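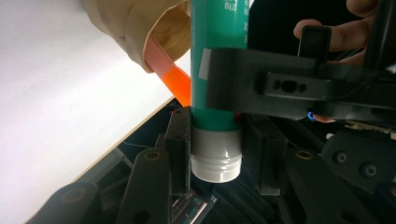 Small things on desks: frequently asked questions

These are the questions that come in to the Annan page about pens, tubes, caps, pots and the rest of what collects on a work table. I sell none of it. If you want to be told that a new set of drawers will change your life, there are plenty of other pages.

Do I need a desk organiser?

Probably less than you think. Most of the ones I have tried are a box with walls in the wrong places. The Kola tray has a slot for business cards, and I have yet to meet a reader who uses it for business cards. Start with an open cup or tub and see how long you last before you want anything else. I've lasted years.

Is a cardboard pot good enough?

For pens and small bits, yes. It is light, so a short one will tip if you load it with long markers. Put the long things in something heavier, or lay them flat. Keep cardboard away from the side of the desk where your drink goes. A soft bottom is the end of it, and drying it on the radiator only gives you a bent pot.

What about the pots sold as "archival" or "studio" grade?

I asked Candov what studio grade meant on their pen pot. The reply was long and friendly and didn't say. It held pens as well as a food tub does. If you like the look of it, buy it for that.

Should plastic tubes be kept standing up or lying down?

It depends on what is inside and how good the cap is. A screw cap that closes fully can go either way. Standing on the cap keeps thick stuff near the opening, which is handy for the last of the tube, but a tall tube on a small cap falls over if you look at it. I stand mine in a mug. If the maker's label tells you how to store it, follow the label and ignore me.

Do those tube squeezing keys work?

They flatten the tube neatly. Whether they get more out than a ruler run along the back, I doubt. I have not seen a test by anyone who wasn't selling the key.

How do I know how much was in a tube?

Look for the weight printed on the tube itself. It is often very small and sometimes runs sideways up the body where you won't notice it. A big tube doesn't promise a big weight. Check before you compare prices, and compare per 100 grams, or you are only comparing packaging.

Should I take the price stickers off?

If the sticker covers instructions or a warning, peel it. Otherwise leave it alone. Half-removed label is worse than label, and it picks up fluff. The citrus sprays do lift the glue, but so does warm water and a bit of patience on smooth plastic.

Do markers have to be stored flat?

This one gets repeated as if it were law. Double-ended markers are better flat, that much makes sense. For ordinary single-ended ones, I keep them cap down or flat, whichever fits. The thing that kills them is a cap that hasn't clicked. Push until you hear it.

Can a dried-out marker be saved?

Sometimes, for a short while. A water-based felt tip may come back for a page or two with a damp tip. The videos that show a full recovery tend to stop after one line. I'd put it in the bin and not feel bad.

Are bright caps any use, or just decoration?

Bright caps I will defend. A dark pen on a dark desk disappears, and a fluorescent cap gets found. On a pale top it matters less, though an orange one still shows up from across the room.
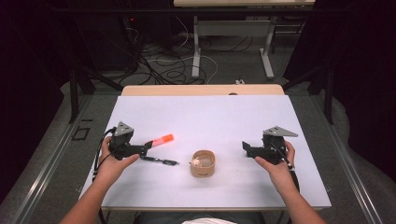
Stirbridge, October

Additions to this page, mostly from readers who disagreed with me.

Several of you say that a round pot wastes space and a square one is better. On a shelf, yes. On an open table there is space all round it anyway, and a round one has no corners for paper clips to hide in.

How often should I clear the table?

The planner people say daily. I do it on a Thursday, after tea, when I can no longer find the scissors. Tip the pot out, put back what you used that week and question the rest.

Is the 72-piece desk set good value?

Take out the clips and pins and you are left with 8 things, of which I would use three. The box says 72 in very large type. I'd leave it in the shop.

Where do small odd things go, the ones with no home?

In the pot, with everything else, until the pot is full. Then you have to decide. A special container for odd things fills up just as fast and you stop looking in it.

Will you be reviewing drawer dividers?

If somebody lends me a set. I won't be buying one.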